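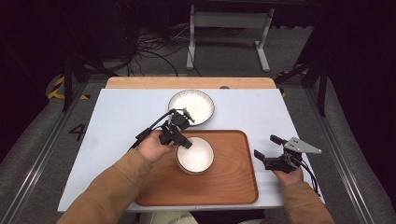 Following up on the thread about episode boundaries in the Brirna set. I reran the segmentation over the first 900 episodes of the bowl and tray task, and the start-of-episode problem is larger than the end-of-episode one. The operator begins with a gripper in each hand, and the recorder starts when either handle moves. For the bowl on the tray, the left jaws can be sitting right above the rim while the right gripper is down low by the tray's right edge, and the two hands then enter their first contact at very different times. The current script takes the first contact of either hand as the start of the manipulation segment. That drops most of the approach for the second hand, which we want to keep.

On the earlier question:

> Are we still trimming idle frames before upload to Vallejo, or does
> the loader do it now? I see both in the Flellow config and the two
> settings don't agree. Also, 16 of the episodes I pulled have a left
> stream that ends before the right one. Is that a sync fault or did
> the operator put one gripper down early?

The loader does it now. The trim step in the Flellow config is left over from the previous release and should be set to off. If both are on, the idle frames are cut twice, and the second pass uses timestamps that were already shifted by the first. Anyone who converted data in January with the default config should convert it again from the raw logs. The raw logs are not affected.

On the 16 short streams, I checked each one against the head camera. In 15 of them the left gripper's log closes while the hand is still moving in the video, so that is a dropped connection and not operator behavior. The remaining one is a normal early release. I have marked the 15 as "partial_left" in the index and excluded them from the two-hand split. They are still usable for training on the right hand alone, if anyone wants them for that.

Proposed change to the segmentation:

Start of segment is computed per hand, from the last point at which that gripper was at rest before first contact.

The episode keeps the earlier of the 2 starts. The later one is stored as an offset in the metadata.

Jaw width is no longer used as a contact signal by itself. On shallow bowls the jaws often close partway in the air before the rim is reached, and the width trace looks the same as a light grasp until the last few samples. Width plus wrist deceleration separates the cases well enough on the episodes I labeled by hand.

The cost is longer episodes, roughly 2 seconds each on average. Storage is fine. Batch padding gets a bit worse, and I would like to hear from whoever maintains the Gemix sampler whether that matters before I merge.

One request for those collecting. Please vary the starting position of the bowls more, in particular the one off the tray. In the batches I have looked at, it starts on the far side of the table, just past the tray, in nearly every episode. A policy trained on that will probably learn to reach there without looking. Left and right of the tray would both be useful, and so would a near-side start if it can be reached without the cables dragging on the tabletop.

The patch is on the segmentation branch with the new index. Existing episode numbers do not change. Please send objections to the list and not to me directly, so they end up in the archive.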